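Accept cookies to keep reading.

Can a Robot Do Your Chores?

Not all of them. A robot vacuum can clean a floor, but small jobs on a table are harder. Cups and bowls come in many shapes, and fingers can get in the way. 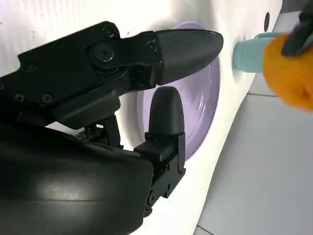 Why Is Cloth Hard?

A block keeps its shape. Cloth folds and flops. Yichen Fang writes robot programs, and she tested hers on one sock 400 times. It missed 4 times. 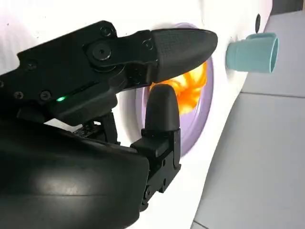 Two robot fingertips near a piece of orange cloth.

What About Food?

Squeeze fruit too hard and it squashes. Hold it too lightly and it drops. A robot has to find the right grip.

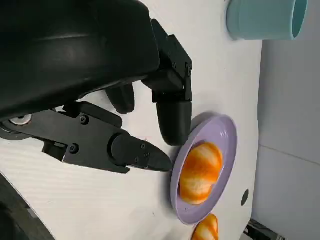 Try It

Pick up a sock with two spoons. How long does it take?

648 shares
Back to top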